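Status: open, again
Site: Ornton, first-floor print room
Device: the Delach colour laser, the one that came over from Esbridge in June
Raised by: Piroska Pálfi
Assigned to: Zsolt Orbán

**Problem as reported**

Anything pale brown prints pink. Beige, sand, oatmeal, all of it comes out the shade of tinned salmon. Greys and blues are fine. The machine reports itself as "Ready", which it also did while it was on fire at Esbridge (a small fire, see old ticket).

**Log**

*Piroska, 09.10*
Printed the 15-page brochure proof for the front desk. Cover is meant to be cream. It isn't. Turned printer off and on before raising this, so please don't ask.

*Zsolt, 09.40*
Turned it off and on. Same.

Ran the built-in colour calibration. It took 5 minutes, printed a page of stripes and told me calibration was successful. The beige stripe on that page looks right to me, so the toner and the drum can probably be left alone for now.

*Piroska, 10.15*
Reprinted the cover. Pink. Noticed that the copy Stevens sent over as a PDF prints properly if I walk it to the machine on a USB stick. Same file from my PC, pink. I'd rather not spend the summer walking about with a stick.

*Zsolt, 10.50*
Useful, thanks. That puts it on the driver or the queue. Two queues are installed on your PC, both called "Delach Colour", one of them with a space on the end. I have removed the one with the space. I don't know who made it and I suspect it was me.

Sent a batch of pictures through the remaining queue, tray 2, plain paper, default quality: 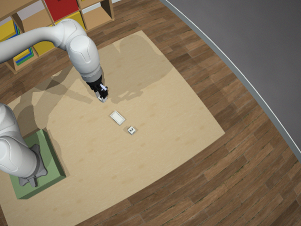
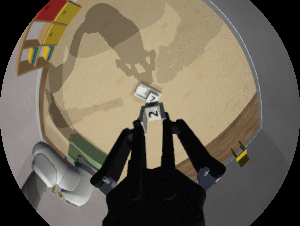
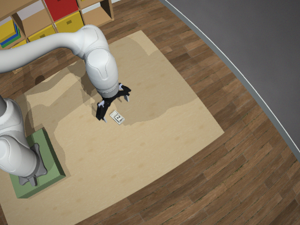
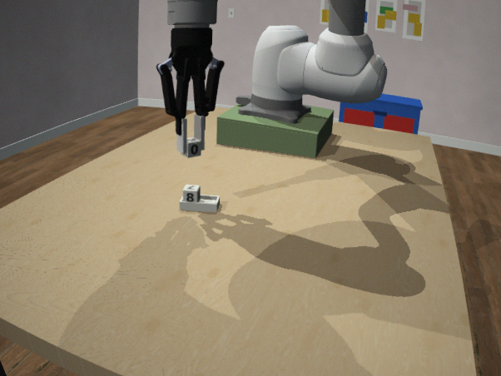
*Attachments: 4 renders, pale wooden surface in each.*

*Zsolt, 11.20*
Wood came out pink on every sheet, whites stayed white. So the spare queue was innocent and I have deleted it for nothing.

Checked the queue settings:

- Colour mode: Auto
- Paper: Plain
- Toner save: Off
- Source profile: `Esbridge_warm_v2`

I have questions about the last one.

*Piroska, 11.35*
Esbridge had that lighting in the showroom, the greenish tubes. Everything they printed looked ill on the wall. I think somebody made a profile to perk it up. Those tubes were replaced well before the printer moved, so they must have been living with pink oatmeal for a while and thought it was the paper.

*Zsolt, 12.05*
That fits. Going from a stick skips the print server and so skips the profile. Set source profile to sRGB on the server, restarted the spooler, printed the brochure cover. Cream. Held it next to the paint card from reception and they're near enough.

Closing.

*Piroska, 13.50*
Reopening. Pink again after lunch.

*Zsolt, 14.20*
The server has put the old profile back. There's a scheduled task that copies printer settings from the Esbridge server at 13.00, which would be sensible if Esbridge still had this printer. What they have is a gap in the carpet.

Disabled the task. Set sRGB again. Cover is cream at 14.18. I am leaving this open overnight, having learned something.

**Still to do**

- Zsolt: find out what else that task copies. The stapler defaults would explain a lot.
- Zsolt: rename the queue to something a person could pick out of a list.
- Piroska: print cover again after 13.00 tomorrow and add result below.
- Piroska: decide what happens to the 2,000 pink compliment slips. Stevens won't take them back and says they're "quite cheerful". Please don't put them in tray 2.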